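Home | Syllabus | Handouts | Readings | Office hours

Writing About Everyday Things
Handout 4: Getting the ordinary onto the page

Okay, so last week ran long and I never got to the second half of my notes. I'm picking up where we stopped, with Shireen's question about whether an essay on a plain household object can carry a whole piece or whether it always has to turn into an essay about your grandmother. (Shireen Molefe, for those of you who came in after the break. Good question!)

My short answer is that it can carry a whole piece, but you have to know more about the thing than you think you do. Most first drafts I get are 80 percent feeling and very little object. I read three pages on what a kitchen means to somebody and I still couldn't tell you where the stove is.

So, some things to try before you write a word.

Start with use. Write down every single thing you do with the object in one day, in order, even the dull parts. I did this with my front door key back in February and filled 12 index cards, most of them junk, and then on one of the last cards I noticed that I always turn the key with my left hand and hold the door shut with my knee. I've lived in that apartment for years! I had no idea. The knee went into the essay and stayed in through every draft.

Next, names. What do you call the thing out loud, and what did people call it where you grew up? Efraín Llanos wrote a lovely page for me a few terms ago on the word his family used for the drawer where everything gets dumped, and the page never once left the drawer. If your household has its own word, use it and don't translate it right away. Let the reader wait a line or two.

Then verbs. I know, I know, everybody talks about verbs. But go through your draft and circle "is," "was," "has" and "there are." I went through one of my own old pieces, the Hosavcombe bus station one, and found 46 of them in under four pages. I didn't cut them all. Some sentences want to sit still. But I cut enough that the waiting room finally had people doing things in it – peeling oranges, swapping seats, arguing with the ticket window.

A word about adjectives, and then I'll leave you alone. One exact color beats two pretty ones. If you're stuck between "bluish" and "a shimmering, dreamlike blue," go back and look at the thing again, in daylight if you can. The same goes for size. "Small" tells me very little, and "small enough to lose in a coat pocket" tells me a lot.

Reading for next time: the Sithole packet, first 3 sections only. The middle one is slow going and I'd like you to stick with it anyway, especially the long paragraph on ironing. Mark one sentence you'd steal and one you'd take out. We'll go around the room with those, so please bring the marked copy and a pencil.

Your own piece is two pages, typed, about one object you handled today. No relatives until page two! If you get to the end and a relative still hasn't turned up, fine, leave them out, I won't mind a bit. 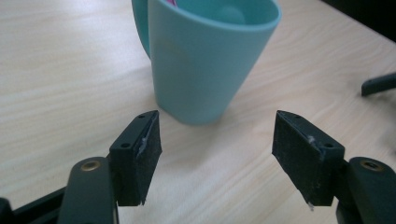

Oh, and on drafts, I'm happy to read a rough page early if you get it to me before noon on the day it's due. After that I'm teaching straight through and it'll sit in my bag. Handwritten is okay for the early page as long as I can read it.

Related handouts
Handout 2: Keeping a notebook you'll open again
Handout 3: The Drultura letters and how to quote them
Handout 5: Dialogue in small rooms
Vuster Reading Series: spring list

Questions? Use the contact form on the course page | Copyright the instructor, please ask before copying | Back to top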